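Brarach Family Picnics: how your grant has been used since April

Dear friends at the Hurnen Fund,

I had meant to get this to you a good deal sooner, but the last of the bills only came in this week, and I wanted you to have the whole story and not three quarters of it! First of all, thank you. When we wrote to you asking for help with a season of free picnics in the parks on our side of town, we really weren't sure anyone would see the point of paying for blankets and lemonade. You did, and we have had a lovely summer because of it.

We promised you 10 picnics and we held all of them, although one was moved from the riverside to the covered bandstand at Gronham Park when the sky turned black just before lunch. (The families came anyway, bless them, and ate potato salad in their raincoats.) Most were on the big lawn at Gronham, which has shade on the west side and restrooms close by, and we went twice to the smaller green behind the Sadeghi Bakery.

Our busiest day was the one in the middle of August, when 138 people signed the welcome sheet. I know that number looks a little grand next to our first picnic, when it was mostly our own relatives and a few curious dog walkers, but word does get around once there is free corn on the cob.
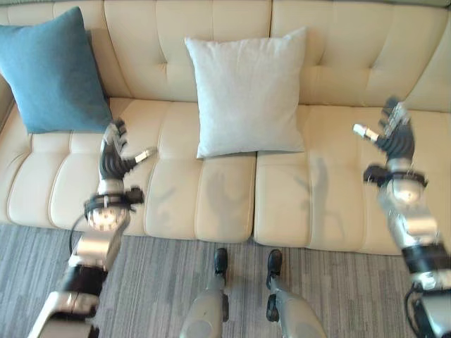
The money went very much as we laid out in our application. Food was the largest part by far, followed by the park permits, and then the things we can use again next year: the blankets, the big drink coolers, the folding shade tents and a box of lawn games. We came in $200 under on food, thanks to the bakery giving us day-old rolls all season long, and with your permission (we did write to you about it in July) we put that toward a second shade tent. It was the best thing we bought. On the hottest days the grandparents had one tent and the babies had the other, and everybody in between had to make do with the trees.

Some things didn't go so well, and you asked us to be frank about them. The paper plates we chose were too thin for anything with gravy. We started too late in the day in June, so the little ones were worn out before the games began, and from July on we moved the start up to eleven o'clock, which suited people much better. We also never quite got the sign-up for bringing dishes under control, and there was one Sunday with seven bowls of coleslaw and hardly any dessert. Next year we will have a simple list by type of dish, and people can put their names down the week before.

What I can't put in a table is how nice it was to see the same faces coming back. By the end of the season there were families saving a spot for each other, and two of the streets that back onto Gronham Park have begun eating together on their own account, without any help from us or from you. I brought a pie to one of those evenings and came home with an empty dish and three recipes.
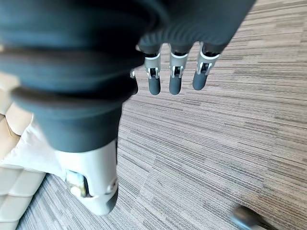 Will the picnics go on next year if the grant isn't renewed?

We would hold a shorter season, most likely four picnics in place of ten, with families bringing more of the food themselves. The tents, coolers and games are already paid for and are in good shape, so our main costs would be the permits and the cold drinks.

As for what comes next, we would like to open next season in April with a small one, weather allowing, and build up from there. We'll send the new budget along with our application once the park has told us its fees. The receipts are in the envelope with this letter, in date order, apart from the ice, which I'm afraid is all in one bundle.

With our warmest thanks,

The Brarach Family Picnics team
4th November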